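Search this notebook
Enter keywords Go

December – Trukside kitchen, teleop

Carried on with the plate task. Lukian drove in the morning, I drove after lunch, and the difference between us is now visible in the data, which is humbling. His demos look like someone clearing up after dinner. Mine look like someone defusing dinner.

38 demos kept, 6 thrown out. Four of the six were mine. Of the other two, one was the leader arm losing its zero and one was Lukian sneezing, and he wants it noted that the sneeze was a good trajectory until the end.

The main trouble is still the approach. With the base on the floor in front of the island, the arm has to go up and fold back over itself to come down on the counter, and the elbow ends up well out to the left whenever the plate is over there. On the leader you don't feel any of this. You feel a pleasant light handle, and meanwhile the simulated elbow is somewhere you'd never put your own.

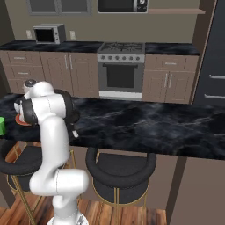 Tried Janaka Navaratnam's suggestion of starting every demo from a pose with the wrist already high. It helps. It also makes all the demos look alike for the first few seconds, so we'll probably pay for it when the policy meets a start pose it hasn't been spoiled with. Compromise for now: high wrist, random yaw, and whoever is driving isn't allowed to complain about the yaw.

Gripper scaling on the Rurby leader is set to 4 now. It was at the default, and every squeeze closed the fingers before I'd decided anything. Please leave it alone. If you must change it, write it here, and not on the sticky note, which has already been through one cup of coffee.

Playback: replayed demo 208 with the physics seed changed and the fingers came down on bare marble, very calmly, next to the plate. No wobble, no hesitation. I wish I could be wrong with that much poise.

To do
– re-zero leader before each block
– ask Janaka whether the Astitz exporter still drops the last frame
– more demos with the plate on the right half, we have almost none
– Lukian to drive those

Last updated: December, 5:40 pm

This site uses cookies to remember your settings. Accept / Manage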